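Handheld grippers for a school club kitchen task — how do we get the carrot off the plate and into the fridge?
Asked in Robotics Clubs and Comps, 2019-12-15
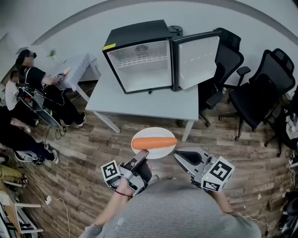 Killian Tanguy: Before the question proper, can I put in a vote for teaching the pickup and the fridge as two separate skills? We lost most of November trying to learn them together, and the kids couldn't tell which half was going wrong.

Good call, Killian, and I've edited the question to split it that way. Here's the full thing.

We're a student robotics club getting ready for the Nunditura Kitchen Challenge. The idea is that team members do household jobs by hand with a pair of grippers, the recordings get used to train a small policy, and then the policy has a go on an arm. I love this project. I've run line followers and sumo bots for years and I have never seen a group this keen to stay back and pack up (well, stay back, anyway).

The job we drew is "put the vegetable away". A toy carrot starts on an oval plate on the floor, there's a mini fridge up on a table behind it, and the carrot has to end up inside on the wire shelf. One operator, two grippers, and no touching anything with your actual hands once you've started.

Where we're stuck:

1. The carrot is smooth, hard and tapered. If you pinch near the thin end it squirts out. If you pinch the middle it swivels, and then it's pointing the wrong way for the shelf.

2. The plate moves. We're allowed to steady it with one gripper, but then you've only got one left for the carrot.

3. Our operators all do it differently. We have 57 runs saved so far and I reckon you could pick who did each one with your eyes shut. Is that good variety or just a mess?

4. The lift from floor height to table height. The tracking gets jumpy in the middle of it, and we don't know if it's us or the markers on the grippers.

We have the fridge door open at the start for now. Opening it is worth extra points but I'd like to walk before we run! Rules say the object can't be modified, so no tape on the carrot. Gripper fingers can be changed.

Any and all advice welcome, especially from people who've done a term of this with teenagers.

Answer 1 (accepted)

Oh, this is a fun one. We did the Prulia version two years running, with a toy eggplant, and everything you've listed is familiar.

Start with the carrot. Stop trying to pinch it from above with one hand. Put one gripper at each end, lengthways, and squeeze gently towards the middle until it's held between the two. Then tilt the thick end up a bit so that one gripper can get a proper bite across the widest part. The second gripper lets go only after that. It feels slow the first ten times and then it clicks, and the kids start showing off with it.

For the swivel, you want the grip just past the balance point on the fat side. Get them to find the balance point by resting the carrot on a ruler. Takes a minute, and our year nines remembered it all season because they'd found it themselves.

Fingers: if you're allowed to change them, glue a strip of soft rubber on the inside face. Bike inner tube is great. We cut ours with kitchen scissors and they lasted the whole comp. Make both grippers match, though, or your operators will start favouring one side and you'll see it in the recordings.

The plate stops being a problem once you go in from both ends, as the two pushes cancel out more or less. If it still skates, slow down. Don't have one hand pinning the plate, it's a habit that's hard to train out of people later.

On your number 3, I'd call it a mess for now, sorry! Variety is good in where the plate sits, which way the carrot points, how tall the operator is. It's not so good in the method. If half your runs grab the thin end and half grab the thick end, a small policy tries to do something in between and grabs air. Agree on one method, write it on the whiteboard, and start counting again. I'd keep the old 57 in a separate folder. They're handy later for showing new members what changed.

For what it's worth, we had 200 clean runs of the pickup before we even tried the shelf part, and that was enough to get a result we were proud of. Clean means no fumbles and no stopping to laugh. You will throw out a lot.

Then the lift. Have the operator take a small step back before raising the carrot, so the arms come up in front of the body and the markers stay facing out. Our jumps nearly always came from somebody rolling their wrist on the way up. Elbows in, wrist still, lift, then step forward to the shelf. Say it out loud as you do it. We had a whole room chanting "elbows in" at one stage and I still catch myself doing it when I unload the dishwasher.

Put the carrot down before you let go of it — I mean really touching the wire. Dropping it the last centimetre looks fine on the day, then the arm learns to drop it from higher.

Answer 2

Agree with most of the above. One thing on the markers: check your printing. We'd used glossy paper and the overhead lights were washing out the squares at certain angles. Reprinted on matte, problem gone. Also measure the printed size with a ruler and make sure it's the same number you typed into the config. Ours was 2 mm out for a month.

If you're using the Arevow recorder, the default file names go by run number only. Ours got up to 3434 with test clips and rubbish mixed in and sorting them was a horrible weekend. Put the operator's initials and the task part in the name from day one.

Answer 3

just use a suction cup

Comment on Answer 3: Has to be a two-finger gripper under the Nunditura rules, section on end effectors. Fun idea for the open category though!

Comment from the asker

Thank you all so much. We tried the both-ends grip at this arvo's session and the difference was huge, even our most impatient operator got it on the fourth go. The ruler trick went over very well and ate up far more time than I'd planned, as everyone then wanted to balance everything in the room. Inner tube is coming from home tomorrow. I'll reprint the markers on matte as well and see if the jumps settle.

We've wiped the whiteboard and started the count again from zero. Magagula team, if you're reading this, we're coming for you in the final.

Still undecided about the door. If anyone has done the opening part with the same two grippers, please add an answer, I'd love to know whether you hook the edge from the side or go in from the top corner.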